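Chapter 5

Who Pays for the Race Car?

When I tell people I teach motorsport business, they usually ask me who the fastest driver is. I don't know! I mean, I have opinions, and I'll share them over lunch if you let me, but this book is about the money. And in this chapter we get to my favorite part of the money, the sponsor.

Let me start with a story. Years ago I worked for a small touring car team called Kiswood Racing. We had 2 cars, one truck, and a tool supplier named Virk whose name ran down both doors. Virk paid for our tires, and the tires were a huge chunk of what we spent. Then one December the company got a new marketing manager, and she asked us a perfectly fair question: what do we get for this?

We had no answer. Our team boss, Atif Jafri, talked for a good long while about passion and loyalty and the roar of the crowd at Funuldale (he was a wonderful talker), and she wrote down nothing. By spring the doors were blank.

I think about that meeting a lot. A sponsor is buying something, the same way you buy something at the store, and you have to be able to say what it is. Usually it's a mix. There's the logo on the car, which people see on TV or from the stands. There's hospitality, meaning the sponsor brings its own customers to the track and feeds them. And there's the right to use the team's name and pictures in its own ads, on its own packages, wherever it likes. Students always skip that last one, and it can be worth more than the paint on the car.

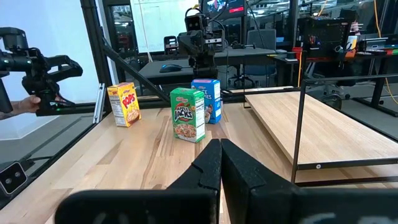
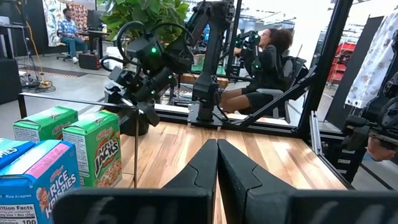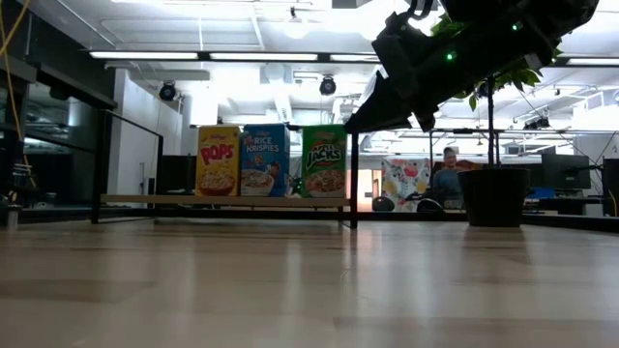
Cereal boxes on a wooden shelf.

So how do you put a price on all that? The old way was to guess, and then add a bit because you needed a new gearbox. I've done it myself. The better way is to start from what the sponsor wants and work back. Say a paint company in Cistby wants to meet body shop owners. It doesn't care much about TV. Give it a tent, lunch and a garage tour for 200 guests over the season, and now you can talk about what each guest costs and compare that with a trade show. Suddenly you're having a real conversation!

We'll also look at what happens when things go wrong. A team loses its main backer halfway through the year. A sponsor gets into the kind of trouble that makes everyone want its name off the car by morning. A driver brings his own money, and then the money stops and the team has to decide whether he stays in the seat. Contracts are supposed to cover these cases, and a lot of them do it badly, so we'll read some clauses line by line. Bring coffee.

Before you go on to Section 5.1, find a race on TV and pick one car, any car. Write down every name you can read on it, then look up what each company sells and who buys it. Keep your list somewhere safe, as we'll use it again when we get to pricing.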